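Irden Table Linen - The Torano Runner

Home > Kitchen and Table > Runners and Mats

I started making the Torano because I was fed up with runners that slide about. You put one down, somebody reaches for the salt, and the whole thing goes with their sleeve. So mine has a bit of weight to it. It's a thick linen and cotton mix, woven for me by Dhillon, and it stays where you put it (within reason - I do have children, and I know what they can do to a table).

It comes in three colours: Oat, Slate and a soft green I've called Fenari, which I fought for quite hard as the mill wasn't keen on dyeing such a small batch. I'm so glad I did! It's the one I use at home, and it looks lovely with plain white plates and whatever is out in the garden.

People often write to ask which colour will go with their table. If you've got a plain wooden top you can have any of them and be happy. Patterned and speckled tops are a bit trickier, and I'd say go for Oat, as it lets the surface do the talking. Slate on a blue or grey top can look very smart too, but do ask for a swatch first, because greys are funny things and a warm one next to a cold one can look a bit grubby.

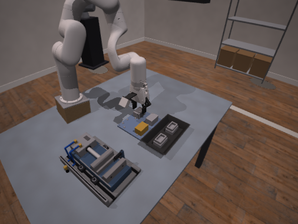 Mottled blue-grey table top.

Now, sizes. The short one suits a table for four and the long one is for those big farmhouse tables, or for two tables pushed together at Christmas. Both are the same width. I like a runner to hang over the ends a little, but plenty of you prefer it to stop short, so measure your table and decide before you order. If you're stuck between the two, send me a message with your measurements and I'll tell you what I'd do.

Washing is easy. Pop it in at 30 with your other linens, pull it into shape while it's damp and hang it over a door or a line. It'll shrink by a whisker the first time and then stop. I don't iron mine, but if you like a crisp edge, do it from the back with plenty of steam. Please don't tumble dry it - I tried that with an early one and it came out looking like a dishcloth.

Candle wax is the question I get most in winter. Let it go hard, lift off what you can with a blunt knife, then lay brown paper over the mark and go over it with a warm iron. Red wine wants cold water straight away, and lots of it.

The hems are all sewn by Stefaniia Nechyporuk, who mitres every corner by hand and is much fussier than I am about it. If you ever find a loose thread, send the runner back and we'll put it right, however long you've had it.

Delivery is £3 in the UK, and I post twice a week. Swatches are free, up to 2 per person. Fenari is low at the moment and the next batch is due in July, so have a look at the drop-down before you set your heart on it.

Matching napkins are sold in pairs on their own page. They're the same cloth in a lighter weave, and you can mix the colours if you leave me a note at the checkout.

Page updated 26 March 2023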